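Losness Label Loading Task Kit, bench version
Product page and conditions of use

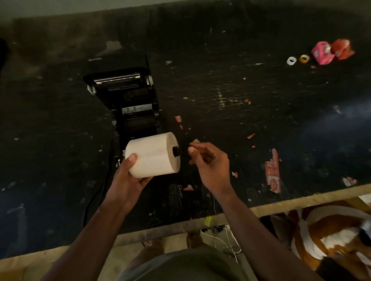
Changing the roll in a label printer is a two-handed job with a spindle, a flexible load and a roller that must be left clear. The Losness kit turns it into a repeatable bench task for checking a two-arm robot cell against a written site procedure. It is supplied by Wustis as a set of parts, a procedure booklet and a record form. It does not include a robot, a controller or any guarding.

What the kit is for

The kit is used at two points: when a cell is first accepted, and again after any change to the grippers, the control software or the bench layout. It gives the operator a fixed way to show that the cell still does the job within the limits written down for it.

It is not a safety test. A cell that passes the Losness procedure still needs its own risk assessment under the rules that apply on your site. ISO 10218 and ISO/TS 15066 are the usual starting points for industrial arms and shared workspaces, and the booklet assumes the reader has access to both.

Contents

Paper rolls, white, blank: 12
Spindles, black plastic: 2
Spare spindle end pieces: 2
Bench location plate with printer stops
Procedure booklet, 28 pages
Record forms, one pad

The printer is not supplied. The location plate takes most desktop label printers with a top-opening lid. Check the footprint drawing before ordering.

Manual reference run

Before the robot is switched on, a person carries out the full roll change by hand at the same bench. The booklet calls this the reference run. The person sits or stands where the arms would reach from, supports the roll from below with one hand and works the spindle with the other. The order of the steps is written on the record form as they are done, including any regrip.

Rules for the reference run:

The printer is disconnected from the mains before the lid is opened.
The arms are in their parked position with power to the drives isolated and locked off.
The roll is held by its outer face. It is not lifted by the spindle alone.
Fingers are kept off the print head. Print heads may be hot after use and are easily damaged by rings and nails.
The leading edge of the paper is not pulled through until the roll is seated.

The robot procedure is then written from the record form. Where the arms cannot follow the same order, the difference is noted and signed for. An unsigned difference counts as a failed acceptance.

Bench condition

The bench does not have to be new. Scratches and wear are acceptable provided the surface is flat and the location plate does not rock. Loose material is treated separately. Torn label pieces, backing paper and tape ends are to be cleared before each recorded robot run, as adhesive scraps can stick to gripper pads and change the grip without raising a fault.

Cables to the printer are to be routed outside the swept volume of both arms. Cables hanging below the bench are to be secured so that a seated operator cannot catch them with a knee or foot.

Dark bench tops give good contrast with white rolls but poor contrast with black printers and black spindles. If the cell uses vision to find the spindle, record the bench colour and the light level on the form. A change to either one requires a repeat run.

Grip limits

The kit sets no universal force figure. The limit is taken from the gripper supplier's data and from your own assessment, whichever is lower. A roll showing a dent on its outer face or a crushed core after a run is withdrawn and marked. Do not turn it round and use the other side.

Both arms may hold the roll at once only during the handover step. At all other times one arm holds and the other is clear of it. This rule was added in the Joltora revision of the booklet. Kits bought with the earlier Boros revision should have the replacement pages fitted, which are sent on request at no charge.

Records

One form is filled in per run, by the person who watched it. Forms are kept with the cell file for as long as the cell is in service. Video may be kept in addition to the form but does not replace it. Where a person's hands or clothing are recorded, follow your site's rules on consent and storage.

Ordering and questions

Rolls, spindles and form pads can be ordered separately. Give the booklet revision with the order, printed inside the back cover. Technical questions on the procedure go to Ilse Wuyts at Wustis, through the contact form. Please attach the completed record form for the run concerned.

Page last revised: Jun 28, 2020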